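7th October, notebook, linen handling, Omik building

Continuing from the last page. I did not finish the part about the shift change because Prodromos Sfakianakis called me to the sorting room, and after that there was no time to write.

Status of the folding line: the Tustex folder runs on flat sheets and on big towels. It stopped two times in the morning, both times at the entry belt, both times a corner was turned under. I cleaned the sensor window and lowered the belt speed by one step. After this no stop until lunch. I would like to keep the lower speed for the week, even if the output looks worse in the report. Please do not put it back without writing it in this book.

Small pieces still go by hand. The folder does not take them, and the Gromamano arm takes them only when they lie alone and open. If the piece is in a pile, the arm closes on two layers, or on the cover under it. We knew this from the beginning, but in the plan it was written as a "remaining detail" and now this detail is most of the work of two people.

About the people. Before the folder came, three stood at the long table and they changed places when the shoulders got tired. Now one feeds the machine, one takes from it, and the third teaches. Teaching means to do the same fold again and again with the hand grippers so that the arm has something to learn from. I asked each of them how it is. The one who feeds says the work is lighter but she cannot talk any more, the belt does not wait. The one who teaches says the opposite: the hands are slow, the day is long, but she can stop and think. She also said that she never before had to think how she opens a cloth. With fingers you feel the edge. With jaws you must look for it.

I think we should rotate the teaching place every two hours. Prodromos does not agree, he wants the same person for the whole task so that the motion stays similar. I understand him. But I saw how she held her wrist after the break, and I don't want to learn about it from the doctor's note. We agreed to try my way for 15 days and then to compare.

Also the question of pay is open. The teaching place is written as "operator" in the list, same as feeding. Duangkaew office was asked, no answer until now.

To do:
- spare belt for the entry side, ask for price
- softer pads for the jaws, the thin cloth slips
- write the rotation on the door, big letters
- ask again about the pay line

Dark cloth I would leave for the second half of each session. My reason is the edge again, on dark material the teacher finds the fold line late, and she bends forward to see it. With the dark blue cloth piled on the beige cover you find the cloth itself at once, the contrast is good, but the edge you want to pick up first is another matter. I will ask her to start from the raised part on the right, pull it open slowly, and only then go for a corner. If this works for her we write it down as the normal way for piled pieces, and the next person does not need to invent it alone. 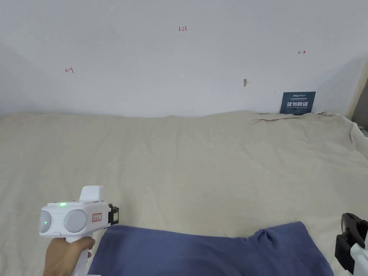
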